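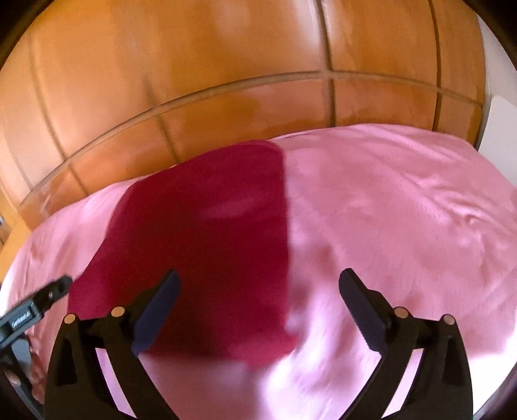
Schrankfront und Bett mit rosa Laken

Zwischenbericht an den Fördergeber Inovberg
Projekt: Ladeinfrastruktur und Elektro-Leihwagen Rillum
Stand: 19.05.2020

Die Bilanz fällt dünner aus, als der Antrag erwarten ließ. Von den 20 beantragten Ladepunkten sind sieben in Betrieb, alle auf dem Parkplatz am Bahnhof. Die übrigen Standorte warten auf den Netzanschluss. Der Netzbetreiber hat uns zweimal einen Termin genannt und beide wieder verschoben. Den dritten tragen wir vorerst nicht in den Zeitplan ein.

Die Leihwagen kommen von der Firma Krasniqi. Zugesagt war eine Reichweite, die wir auf der Strecke nach Ciller bisher nicht erreicht haben. Im Schnitt fehlten rund 70 Kilometer, auch bei mildem Wetter und ohne Klimaanlage. Krasniqi führt das auf die Steigungen zurück. Die Steigungen standen allerdings im Lastenheft.

Zur Auslastung lässt sich wenig sagen. Im März wurde der Verleih ausgesetzt, im Mai lief er mit Einschränkungen wieder an. Aus so wenigen Fahrten eine Nachfrage abzulesen, halten wir für gewagt - in beide Richtungen. Die Buchungssoftware meldet außerdem Fahrzeuge als frei, die noch am Kabel hängen. Eine Korrektur ist angekündigt.
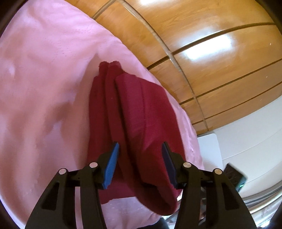
Krasniqi wendet ein, die Messfahrten seien zu kurz angesetzt gewesen und die Akkus müssten sich erst einfahren. Man rechne mit deutlich besseren Werten, sobald die Wagen regelmäßig unterwegs seien. Messdaten dazu liegen uns nicht vor, wir haben sie schriftlich angefordert.

Bis zum nächsten Bericht wiederholen wir die Fahrten nach Ciller mit voller Zuladung. Die zweite Rate für die Fahrzeuge bitten wir bis dahin zurückzuhalten. Die Mittel für die fehlenden Ladepunkte bleiben gebunden, eine Umwidmung beantragen wir derzeit nicht.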